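Dramum Launches Zuveveo, a Fog Forecast for Places Where the Fog Does Not Read the Forecast

New service covers the Tzanetos valley from June and promises to say so when it has no idea

TZANETOS – Dramum, the local weather forecasting company, will open its Zuveveo fog service to the public in June. Zuveveo gives road-by-road fog forecasts for the Tzanetos valley, from the river flats up to the Ratus ridge, and updates them through the night, when the fog does most of its work.

Residents of the valley will be familiar with the existing arrangement. The regional forecast says "patchy fog possible before dawn." The patch then turns out to be the entire valley floor, and it leaves shortly before lunch. Drivers on the ridge road, meanwhile, have been in sunshine since 6 a.m. and cannot understand why anyone is late.

Dramum does not blame the regional forecast. The valley is a narrow thing with a bend in it, and on a standard weather map it takes up less space than the letters in its own name. Cold air slides down from Ratus after sunset, meets damp air off the river, and sits there. Whether it sits at the bridge, the school or the feed store depends on a light wind that most instruments record as no wind at all.

Zuveveo relies on nearly 40 small weather stations placed along the valley roads, on fence posts, barn walls and the side of the old pump house. Each one measures temperature, humidity and wind close to the ground. The stations report through the night, and the forecast is redrawn as the readings come in. Where a station stops reporting, the map shows a blank. An earlier version of the map filled those blanks with a reasonable guess, and the guess was removed after it placed a clear stretch of road inside what drivers described as soup.

"We spent our first season learning that fog forms slightly to the left of wherever you put the equipment," the company said in a statement. "We moved the equipment to the left. The fog was gracious about it and moved too. What we have now is enough stations that it is running out of places to go."

What the service provides

Every evening at 8 p.m., Zuveveo issues a plain-language outlook for the coming night and morning. It names the roads likely to fog in, the hour it is likely to start and the hour it should lift. A second outlook follows at 4 a.m. for bakers, bus drivers, dairy farmers and the parents of newborns.

Forecasts use five levels, from "clear" through "thin," "moderate" and "thick" to "stay put." An early draft used color names, but testers could not agree on the difference between pearl and ash, and a good deal of time went into that conversation.

Each outlook also carries a confidence note. On nights when the readings agree, the note is short. On nights when they do not, Zuveveo will state that the forecasters are unsure and explain what would have to happen for the fog to form or stay away. Dramum considers this the most useful part of the product and was advised by several marketing firms to leave it out.

The map can be viewed on any phone or computer. There is also a recorded phone line, included at the request of residents on the upper river road, where the mobile signal and the visibility tend to fail together.

A trial with mixed but honest numbers

Dramum ran a closed trial of Zuveveo through last fall and winter with households, a school bus operator and the Tzanetos road crew. The service missed two fog nights outright. One of these came after a warm afternoon rain that had not been expected to reach the valley. The other remains unexplained, though the forecasters on duty have theories and will share them at length if approached.

The more common error was timing. Zuveveo tended to lift the fog too early, particularly in December, when low sun takes its time getting over the ridge. The model has since been adjusted to account for the shadow of Ratus, a feature of the landscape that everyone in the valley could have pointed out from their kitchen window, and many did.

Trial users also asked for fewer alerts. At one stage the service sent a message each time a forecast changed by a single level, which on an unsettled night made it a fairly effective alarm clock. Alerts now go out only when a road moves into "thick" or "stay put," or comes back out again. Users can mute them between any hours they like.

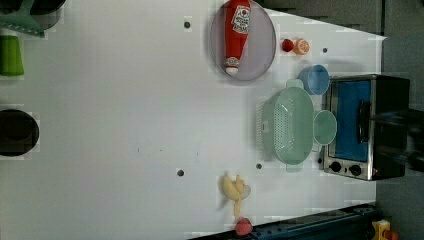
One reply to the trial survey, left unsigned, said the forecast had been wrong about the bridge and right about everything else, and that this was still better than leaning out of the bathroom window with a flashlight. The same reply asked whether the 4 a.m. outlook could come a little sooner on frost mornings, as scraping a windshield only to find you can't see past the hood is a poor start to the day. Dramum is looking into it. Bridge readings have been a known sore point, and a pair of extra stations – two, one on each bank – will be running before the public launch.

Price and availability

The map, the evening outlook and the phone line will be free to everyone in the Tzanetos valley. A paid version for bus companies, haulers and farms adds forecasts for chosen routes and a record of past nights, handy for settling arguments about whether the delivery was really held up by fog. Prices will be posted when the service opens in June.

June is, as several people have mentioned, among the least foggy months of the year. Dramum chose it on purpose. The company would like residents to get used to the map while there is little on it, and would like its forecasters to enjoy a short period of near-perfect accuracy before the fall.

Zuveveo is not a replacement for official weather warnings or for slowing down. Drivers should follow posted closures and use low beams in fog, whatever the map says.

Households with a sturdy fence post along the lower river road are invited to offer it as a station site. The equipment is small, makes no noise and has so far been of interest mainly to goats.

About Dramum

Dramum makes local weather forecasts for valleys, hollows and other spots that larger maps tend to smooth over. It is based in Tzanetos, in an office on the valley floor, with a view of the parking lot on most mornings after ten.

Press inquiries may be sent through the contact page on the Dramum website. Calls are answered from 9 a.m., visibility permitting.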